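Week 6 notes: learning to grasp from wrist views

Okay, so last time we left off with the Jamwood policy, which trained on 2000 grasps of boxes and cans and did great on, well, boxes and cans. I want to spend today on things with cables and hinges, my favorite kind of trouble!
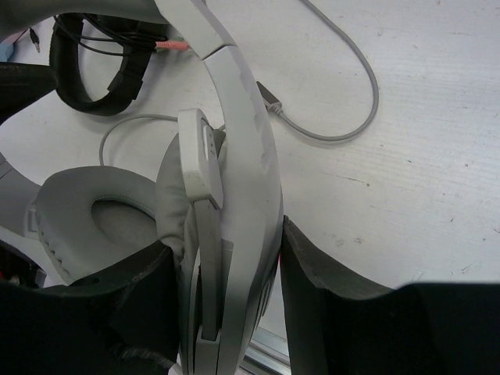
The Monditz method adds one small change: it predicts the next 5 wrist views along with the next move. With just 506 extra grasps it caught up to Jamwood on rigid stuff and beat it on floppy stuff (ablation table is in the reading).

Try the loss on paper before lab.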